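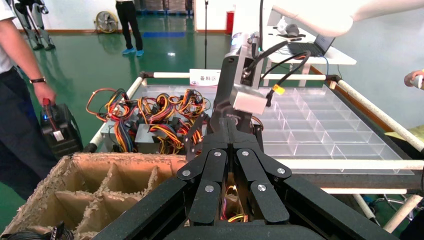 Ordenar los cables de un escritorio es de esas tareas que voy dejando para "el próximo puente" y que luego, cuando por fin me pongo, me tienen una tarde entera tirada debajo de la mesa con la linterna del móvil en la boca. Yo lo he hecho ya unas cuantas veces (mal, regular y, la última, bastante bien, ¡por fin!), así que os cuento mi método con todo lo que fui estropeando por el camino. Lo primero que aprendí tiene que ver con la holgura: los cables negros gruesos de la foto hacen un buen bucle en vez de ir tirantes, y esa curva amplia es la que quiero que tengáis en la cabeza durante todo el tutorial. El conector amarillo pequeño también me vale de ejemplo, porque un punto de color entre tanto negro se encuentra enseguida, y de eso hablo en el apartado de las etiquetas.

Tiempo de lectura: 6 minutos

Lo que vais a necesitar

Poca cosa, la verdad. Tiras de velcro de las que se cortan a medida, una bandeja metálica para colgar debajo del tablero, cinta de colores, un rotulador permanente y un trapo para el polvo (habrá polvo, mucho). Yo compré la bandeja en Ostermann, la ferretería que me queda al lado del trabajo, y es una rejilla sencilla con cuatro tornillos. Si vivís de alquiler y no queréis agujerear la mesa, hay bandejas que van con mordaza, como los flexos antiguos, y aguantan de sobra para una regleta y un par de transformadores.

Las bridas de plástico las tengo casi desterradas. La primera vez lo até todo con bridas, apretadísimas, quedó precioso, y a las dos semanas cambié de teclado y tuve que ir cortándolas una a una con unas tijeras de cocina al lado de cables que no quería cortar. Os podéis imaginar cómo acabó el cargador.

Paso 1: desenchufarlo todo

Todo, todo. Apagad el ordenador como es debido, apagad la regleta, sacadla de la pared y después id quitando lo demás. Antes de tocar nada, eso sí, haced un par de fotos de la parte de atrás de los aparatos. Parece una tontería hasta que te encuentras con dos entradas idénticas en el monitor y no sabes cuál estabas usando. Mi cuñado Benedikt Kramer desmontó así su equipo de música, un Sondton viejísimo que quiere más que a su coche, sin fotos ni nada, y tuvo los altavoces cambiados de lado hasta julio.

Según vayáis sacando cables, los vais dejando en el suelo estirados, en paralelo. Van a aparecer cables que no van a ningún sitio. En mi caso salió uno de impresora (no tengo impresora desde la mudanza) y un alargador de tres metros enroscado alrededor de la pata de la mesa sin nada enchufado en la punta.

Paso 2: repasarlos con la mano

Pasad el trapo por cada cable de punta a punta y de paso vais notando si tiene algún pellizco, una zona blanda o la funda abierta. Los sitios malos suelen ser los dos extremos, justo donde el cable entra en la clavija. Si se ve cobre o la funda está partida, ese cable se va al punto limpio, por mucho que "siga funcionando". Nada de cinta aislante encima y a correr, por favor, que de pequeña yo vivía en una casa así y todavía me dan escalofríos los enchufes del pasillo.

Los que estén bien pero no uséis, a una caja aparte. Yo me permito una caja de zapatos y cuando la tapa no cierra toca tirar algo.

Paso 3: poner color

Mi parte favorita, lo reconozco. Cortad un trocito de cinta de color y haced una banderita cerca de cada extremo, la misma en los dos. Yo uso amarillo para el ordenador, rojo para el monitor, azul para lo que se carga y verde para la lámpara y demás. En la banderita escribo además una palabra corta con el rotulador. Cuando tengáis el cuerpo retorcido debajo de la mesa y solo os quepa un ojo por el hueco, vais a agradecer muchísimo no tener que leer nada, con ver el color ya está.

Hildegard Hagedorn, una lectora que me escribió después de la primera versión de esta página, lo hace con esmalte de uñas: una gota en la clavija y otra en el enchufe que le toca. Lo he probado y agarra mejor que mi cinta, que en verano se despega con el calor de los transformadores. Eso sí, la gota siempre por fuera, en el plástico, lejos de las patillas.

Paso 4: colgar la bandeja

Presentadla primero sin atornillar, sujetándola con una mano (o con un ayudante, si tenéis a alguien con paciencia). Sentaos y comprobad que no os da en las rodillas. Yo la pongo pegada al fondo del tablero, a un palmo de la pared, y centrada. Medid el grosor de la mesa antes de escoger los tornillos. ¿Y por qué insisto tanto? Pues porque mi mesa tiene un bultito en la superficie, justo al lado del ratón, y ahí se va a quedar para siempre.

Si el tablero es macizo, haced un agujero guía finito. Si es de aglomerado, atornillad despacio y parad en cuanto haga tope, que si os pasáis de vueltas el tornillo se queda bailando.

Paso 5: la regleta y los transformadores

La regleta va dentro de la bandeja, con el interruptor mirando hacia vosotros. Los transformadores gordos los coloco en los extremos para que no tapen los huecos de al lado. Dejadles un poco de aire, que se calientan, y no los envolváis con el cable sobrante como si fueran un rollo de cocina.

Mirad también lo que pone en la regleta. Todas llevan marcada la potencia máxima, y para un ordenador, un monitor y una lámpara vais sobrados, pero el calefactor de los pies no se enchufa ahí. Ese va directo a la pared. Y una regleta enchufada en otra regleta, tampoco, aunque sea "solo un ratito".

Paso 6: llevar los cables

Empezad por los de corriente y dejad los de datos para el final. Cada cable baja desde su aparato, hace una curva suave y entra en la bandeja. Id atando con velcro cada dos palmos, lo justo para que no se descuelgue: tenéis que poder mover el cable con el dedo dentro de la tira. Cuando sobre longitud, plegadla en forma de ocho alargado, atadla por el centro y dejadla tumbada en la bandeja.

Cerca de cada clavija dejad siempre un bucle. Si vuestra mesa sube y baja, dejad bastante más: subidla al máximo antes de atar nada y trabajad con ella arriba. La mía es una Dralteo de manivela y la primera vez lo até todo con la mesa abajo, tan contenta, y al subirla el monitor empezó a caminar hacia la pared. Lo cacé en el aire.

Paso 7: enchufar y probar

Enchufad de uno en uno y comprobad cada cosa antes de pasar a la siguiente. Si algo no enciende, casi siempre es una clavija a medio meter o el interruptor trasero del propio aparato (me ha pasado más veces de las que voy a confesar). Mirad después si el cable que sale de la bandeja hacia la pared os queda por donde metéis los pies. Si es así, llevadlo pegado a una pata con un par de velcros.

Dudas que me habéis mandado

Rüdiger Meinecke pregunta si merece la pena la manguera de tela con cremallera. Para un tramo a la vista, sí, queda muy limpio. Para meter y sacar cables a menudo es un suplicio, y el gato le saca los hilos.

Sabine Wendt tiene el escritorio en medio de la habitación y no sabe por dónde bajar los cables. Yo los juntaría todos en una sola pata, por la cara de dentro, y cruzaría el suelo con una canaleta plana de las que se pisan, nunca por debajo de la alfombra.

Me queda pendiente contaros lo del mueble de la tele, que es otro mundo y todavía no lo tengo resuelto. En cuanto me atreva a separarlo de la pared lo subo.

Contacto | © Dimalora | Volver arriba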